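Stop Putting the Bitterness Number on the Menu

Our taproom, Datley, listed a bitterness number next to every beer for years. We dropped it in January, and I think more places should.

The number measures certain compounds in the beer. It says very little about how bitter the beer tastes. A sweet, heavy stout can score higher than a thin pale lager and still come across as softer. People see the big number and order something else.

Eun-ji Pyo, who writes our menus, now uses two short lines per beer – one for flavor, one for strength. Customers ask better questions, and the staff pour fewer samples.
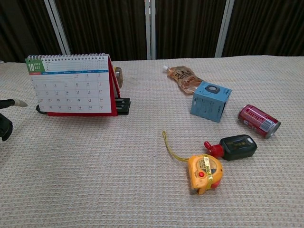 What the number is good for

Brewers need it. If you make the same beer all year, you want to know when a batch drifts, and a lab figure will tell you before your tongue does. Keep it in the brewing log. A drinker choosing between a porter and a wheat beer is better served by the word "roasty."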